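Inicio > Manual de Pokport > Archivo militar > 4. Fichas de soldados

4. Registrar las fichas de un batallón

Esta sección explica cómo pasar a Pokport los datos de las hojas de servicio que su grupo de historia local tiene en papel o escaneadas. Antes de empezar, debe tener creado el batallón (sección 3) y una cuenta con permiso de edición.

4.1 Preparar la lista

1. Abra el menú Unidades y elija el batallón.
2. Pulse Nueva lista y escriba un título corto, por ejemplo «Embarque, marzo».
3. Escriba los apellidos como están en la hoja original, también cuando parecen mal escritos. La forma moderna se pone en el campo Variante.
4. Guarde la lista. Una lista admite hasta 500 nombres.

Nota: si el batallón tuvo más hombres, haga una segunda lista y únala con la función Enlazar. No repita el mismo hombre en las dos.

4.2 Completar cada ficha

1. Seleccione un nombre y pulse Abrir ficha.
2. Rellene los 4 campos obligatorios: número de servicio, grado, fecha de alistamiento y lugar de alistamiento.
3. En Destinos, añada una línea por cada traslado. El orden lo pone el programa según la fecha.
4. En Fuente, indique el archivo y la signatura.

Cuando la fecha está incompleta, deje el día vacío y no escriba el día uno del mes. En el archivo Fontes encontramos casi 30 fichas con este error, y Iolanda Barros tuvo que revisarlas una por una con los diarios de guerra.

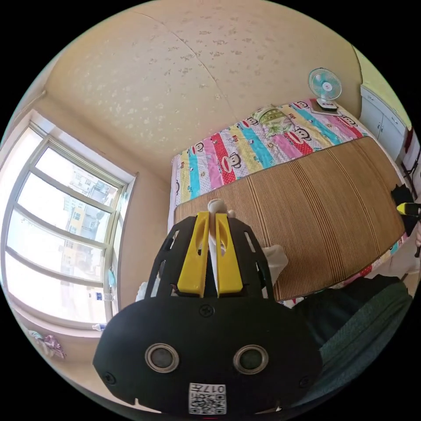
El grado que se escribe es el del día del alistamiento. Los ascensos van en Destinos, con la fecha de la orden. Un hombre que salió como soldado y volvió como sargento tiene, por lo tanto, una sola ficha y varias líneas.

Precaución: el botón Fusionar une dos fichas y borra la segunda. Esta acción no se puede deshacer. Compare siempre los números de servicio, porque en un mismo pueblo era frecuente que padre, hijo y primo llevaran el mismo nombre.

4.3 Bajas y desaparecidos

1. En Situación final, elija Regresó, Fallecido, Desaparecido o Sin datos.
2. Para Fallecido, añada el cementerio o el monumento, si se conoce.
3. No cambie Desaparecido por Fallecido sin un documento que lo confirme.

Las dudas sobre esta parte las atiende Josué Amaral en el foro de Pokport, apartado Unidades.

Revisado el 12 de junio de 2026.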